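Merkov bin transfer cell – demonstration unit

Home > Handling cells > Merkov > Demonstrations

The Merkov is a single-arm cell for moving small parts between two bins placed one behind the other. It is supplied with arm, gripper, controller and mounting kit. Bins are ordered separately or provided by the customer.

Configuration on show
Arm: Firent, floor or bench mounted
Gripper: Trummer, fingers replaceable without removing the wrist
Controller: Gerkel, software release 6
Supply: single phase
Noise at operator position: below 88 dB(A)

Open day, September 8, 2023
The demonstration unit runs in the test hall throughout the open day. Each run lasts seven minutes, followed by a short interval for questions. Groups are limited to 5 persons. Fanni Pap of the applications department operates the cell and will discuss cycle time, part size and bin depth. Visitors may bring their own parts for a trial – please tell us the material and the longest edge when booking.

The demonstration uses plain coloured blocks. They are picked singly from the floor of a deep bin, which is a harder case than picking from a flat tray: the wrist has to clear the rim, and parts lying along a wall leave little room for the fingers. 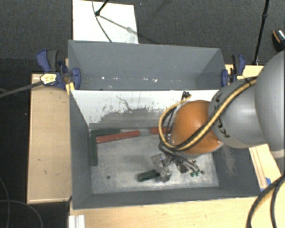
Bin walls should be rigid and held so that they cannot shift under contact. Bar clamps are sufficient for trials. For permanent installation we recommend the bolted frame (see Accessories). Hoses and cables run outside the arm and must be given enough slack for full wrist rotation; check the ties at every service.

Not included: guarding, compressed air supply, part feeding.

Delivery time is nearly 7 weeks from order. Data sheet and booking form on request.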